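Undlow Shared Workroom
Minutes of the July meeting, bench and surface care

Chair: Osvaldo Nogueira
Start: 15 minutes past the hour, after a delay with the door code.

1. Previous minutes
Accepted with one correction. Under item 4, "Skilter bench" should read "Sampaio bench." The Skilter bench was not discussed in June.

2. White work surfaces
The chair reported on the condition of the white surfaces. Fine debris is the main complaint. Dark fragments and short lengths of fiber show clearly against white and are carried into the next job if left in place. The larger pieces can be picked up singly. The finer material does not lift well by hand and tends to spread when brushed.

Agreed procedure, effective at once:
Pick off clumps and sticks first, before any wiping.
Wipe in one direction, from the back edge to the front.
Fold the cloth after each pass and use a clean face for the next.
Shake out cloths over the bin, never over the floor.

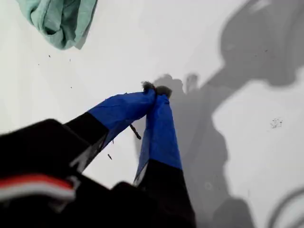

Flinda asked whether picking first was worth the time, given that a damp cloth would collect the same tuft in a single pass. The chair replied that a damp cloth mats loose fiber and leaves a gray smear, which then needs a second cloth. Flinda accepted this for fiber but asked that dry dust be exempt. Agreed. Dry dust may be wiped directly.

3. Cloths
The present stock is 11 cloths. Several have been put away crumpled and have dried stiff along the folds. It was proposed that cloths be hung on the rail by the sink at the end of each session. Carried without objection.

A crumpled cloth may stay at the far side of the surface while work is under way, provided it is clear of the work area. A request to limit each bench to one cloth was withdrawn.

Cloths used with oil or wax are to be kept separate. The lidded tin under the Sampaio bench will serve for this until a labeled one is bought.

4. Clear area
The middle of each surface is to be left clear between jobs. Objections were raised on behalf of long jobs that run over two sessions. The chair allowed an exception for work under clamps, if a note with a name is left beside it. Unmarked items will be moved to the shelf after five days.

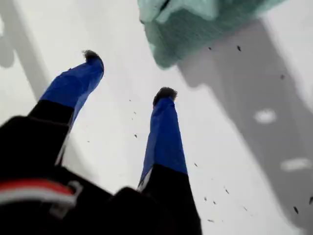 Item 4: white surface, pale green cloth at the far side.

5. Bin
The small bin fills too quickly. A larger one, up to 15 liters, will be priced before the next meeting. The position by the Skilter bench is retained.

6. Other business
The lamp over the Skilter bench flickers when the extractor is on. Osvaldo Nogueira to test it on a separate outlet and report.

The door code will be changed at the end of the month.

Meeting closed. Next meeting in August, same room.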